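Home | Arts | Paper & Ink | Glossary | Contact

Brush calligraphy

Brush calligraphy is the art of writing with a soft, pointed brush and ink, and it has been loved and practiced for a very long time in China, Korea, Japan and well beyond. Beginners usually start on cheap practice paper, working the same few strokes over and over, and there's no shame in that at all.
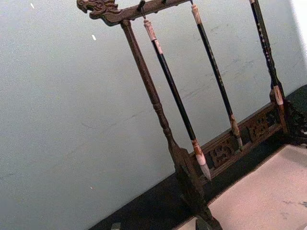 Ink was traditionally ground by hand from a solid stick with a little water on a stone (a pleasant, slow job!), though plenty of people now pour it from a bottle. Hair matters too: goat is soft and holds lots of ink, while weasel springs back more quickly.

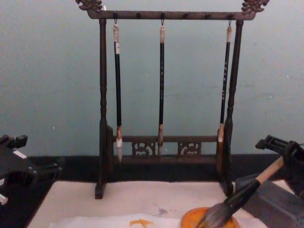 A dark wooden brush rack with carved finials.

After writing, brushes are rinsed in cool water, shaped gently to a point and left to dry.

Print this article | E-mail to a friend

Comments

Sidra Memon: I grind for 20 minutes before class and it settles me right down.

Cauã Queiroz: Could you add a bit on paper sizing, please?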